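Ranger ses courses au retour du marché : ma méthode pour vider les sacs sans y passer la soirée

Cuisine et maison > Organisation > Provisions

Il y a un moment que beaucoup d'entre nous redoutent, et ce n'est même pas celui de la caisse. C'est le retour, quand on pose les sacs dans l'entrée, qu'on a encore son manteau sur le dos et que l'on se dit qu'on rangera bien tout cela plus tard. Chez nous, à Tolville, le magasin est à l'autre bout du bourg, on y va surtout le dimanche matin, et pendant longtemps les paquets ont traîné jusqu'au lundi soir, au milieu des cartables et du courrier. J'ai fini par prendre une petite habitude qui m'a vraiment simplifié la vie, et comme on me demande souvent comment je fais, je vous la raconte ici, avec tous les détails (il y en a beaucoup, préparez-vous un thé !).

Ce qu'il vous faut

Pas grand-chose, rassurez-vous. Une table bien dégagée, ou au moins un bon morceau de table. Quelques bocaux ou boîtes qui ferment correctement. Un rouleau d'étiquettes : j'utilise les Stiko, celles qui se décollent à l'eau tiède, mais du ruban de masquage et un feutre font très bien l'affaire. Des pinces à linge pour les sachets entamés. Une éponge humide, un torchon, et votre liste de courses, celle que vous aviez en main au magasin, que vous n'allez surtout pas jeter tout de suite.

Comptez une demi-heure les premières fois. Ensuite, on va beaucoup plus vite.

Étape 1 : le froid d'abord

Avant toute chose, et même avant d'enlever vos chaussures si la route a été longue, sortez les surgelés et les produits frais et mettez-les où ils doivent être. Ne cherchez pas à bien les ranger à ce stade. Le yaourt posé de travers sur l'étagère du milieu ne s'en portera pas plus mal, et vous y reviendrez tout à l'heure. Si vous faites vos courses en voiture, essayez de regrouper le froid dans un seul sac dès la caisse, un sac isotherme de préférence. J'ai mis des années à y penser, alors que cela évite de fouiller partout en arrivant.

Étape 2 : tout le reste sur la table

Voilà le cœur de l'affaire. On vide tous les sacs restants sur la table, en une seule fois, en tas. Oui, en tas ! Ma mère en aurait levé les yeux au ciel, elle qui allait du sac au placard, un paquet à la fois, avec un aller-retour pour chaque boîte. Mais le tas a un immense avantage, c'est qu'on voit ce qu'on a acheté. On remarque les doublons, le sachet écrasé, le paquet qu'on avait pris pour la voisine. Avec des emballages de toutes les couleurs, l'œil fait déjà la moitié du tri.

Gardez le bord de la table libre, de votre côté, sur la largeur de vos deux avant-bras. C'est là que vous poserez les paquets que vous êtes en train de traiter, et là aussi que vous écrirez vos étiquettes. Si vous avez un récipient vide à remplir, sortez-le maintenant et posez-le ouvert, à portée de main.
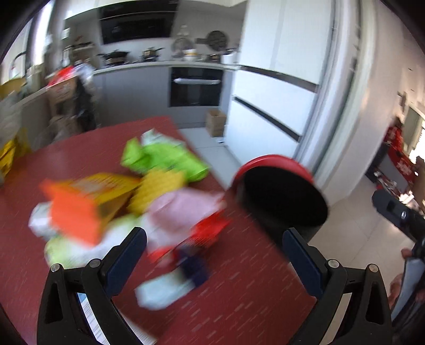 Faut-il vider tous les paquets dans des bocaux ?
Seulement ceux que vous ouvrez souvent et qui ferment mal une fois entamés, comme la farine, le riz ou le sucre. Les autres se gardent très bien dans leur emballage d'origine, qui porte en plus la date et le mode de cuisson.

Étape 3 : les familles

Une fois le tas devant vous, faites-en des familles. Je vous conseille de ne pas en prévoir trop, sinon on passe son temps à hésiter. Pour ma part je m'en tiens à 4 : ce qui se cuit (pâtes, riz, semoule, légumes secs), ce qui sert à la pâtisserie, ce qui se grignote, et tout ce qui assaisonne. Le café et le thé vont avec le petit-déjeuner, dont le coin est à part chez nous, à côté des bols. Si votre famille mange autrement que la mienne, vos groupes seront différents et c'est très bien comme cela. Une amie d'Istdale a un groupe entier pour les soupes en sachet, parce qu'elle en prend tous les midis d'hiver !

Formez les groupes directement sur la table, en poussant les paquets vers les coins. Les petits sachets, qui se perdent si facilement, je les mets debout dans un bol le temps du tri. Les choses dont vous ne savez que faire, laissez-les au milieu et passez à la suite. À la fin il n'en restera que deux ou trois, et la décision sera plus facile à prendre.

Étape 4 : les dates

C'est l'étape que l'on a envie de sauter. Prenez chaque paquet, trouvez la date et, si elle est écrite en tout petit sous un repli (elle l'est presque toujours), recopiez-la en gros sur une étiquette que vous collerez devant. Le mois et l'année suffisent : « mars », et voilà, on comprend d'un coup d'œil. Je ne le fais pas pour le sel ni pour le sucre, évidemment.

Allez ensuite chercher dans le placard ce qui reste de la même famille. Le vieux paquet de lentilles rejoint le nouveau sur la table, on compare, et celui qui doit partir en premier passera devant. Profitez-en pour passer un coup d'éponge sur l'étagère, juste à l'endroit que vous venez de libérer. Laissez bien sécher avant de remettre quoi que ce soit, surtout les paquets en carton, qui boivent la moindre goutte.

Étape 5 : remplir les bocaux

Pour la farine, un kilo tient dans un bocal de deux litres sans qu'on ait à la tasser. Pour le riz, un bocal plus petit suffit largement. Posez le récipient sur un torchon, pliez le haut du sachet en bec verseur et versez doucement, en gardant l'autre main en bas du paquet. Si vous avez un entonnoir à confiture, sortez-le, c'est un bonheur pour cela.

Ne versez jamais du neuf sur du vieux. S'il reste un fond, videz-le dans un bol, remplissez le bocal et remettez le fond par-dessus. Il partira le premier, dans la pâte à crêpes du soir par exemple. Et découpez le petit carré du paquet où se trouvent les temps de cuisson, pour le glisser contre la paroi ou le coller derrière. Combien de fois ai-je dû deviner pour le boulgour !

Pour les portions, nous sommes plutôt de gros mangeurs et je prépare d'avance un bocal de 600 grammes de pâtes, ce qui fait le repas du dimanche en famille. Adaptez selon votre tablée.

Étape 6 : le retour au placard

On range une famille après l'autre, entièrement, avant de toucher à la suivante. Le lourd en bas, le quotidien à hauteur des yeux, ce qui sert deux fois l'an tout en haut. Les sachets souples ne tiennent jamais debout tout seuls, alors je les aligne dans une corbeille, comme des fiches, avec l'étiquette vers le haut. J'ai acheté les miennes dans la gamme Tuhumury, parce qu'elles ont une poignée devant et qu'on peut les tirer sans monter sur une chaise, mais une boîte à chaussures a rempli cet office chez nous pendant tout un hiver.

Évitez le placard qui se trouve juste à côté du four ou au-dessus des plaques pour les épices, le chocolat et les huiles. La chaleur les abîme assez vite. Mettez-y plutôt la vaisselle, ou vos moules.

Étape 7 : la liste, encore une fois

Reprenez la liste de courses et barrez ce qui a trouvé sa place. Ce qui manque, parce que le rayon était vide ou que vous l'avez oublié, vous le recopiez aussitôt sur la liste suivante. La mienne est accrochée à l'intérieur d'une porte, avec un crayon au bout d'une ficelle, et chacun à la maison peut y ajouter ce qu'il termine. En théorie, du moins...

Finissez par les sacs vides, que vous pliez et remettez tout de suite dans la voiture ou près de la porte d'entrée. Un coup d'éponge sur la table, et c'est le moment de retourner au réfrigérateur pour redresser le fameux yaourt de l'étape 1.

Quelques petites choses apprises en chemin

Si vous avez des enfants, confiez-leur les familles. Les plus jeunes adorent trier par couleur, cela ne correspond à rien dans le placard mais ils s'amusent, et les plus grands lisent très bien les dates.

Si votre table est petite, videz les sacs en deux fois, et commencez par celui qui contient les produits secs, qui prennent le plus de place.

Les suremballages en carton, ceux qui ne servent qu'à tenir deux paquets ensemble, partent au tri tout de suite. On gagne parfois une demi-étagère.

Quand un paquet est percé, ne le recollez pas avec du ruban en se promettant d'y faire attention. Transvasez-le, ou cuisinez-le le soir même.

Pour les sachets entamés, roulez bien le haut en chassant l'air, puis mettez la pince à linge au milieu du pli. Une seule suffit, sauf pour les grands sachets de céréales, qui en demandent deux.

Les étiquettes se décollent mal des boîtes en plastique mat. Sur celles-là, j'écris sur un bout de ruban de masquage, que je change à chaque remplissage.

La prochaine fiche de cette rubrique parlera du congélateur et de la manière d'y retrouver ce qu'on y a mis.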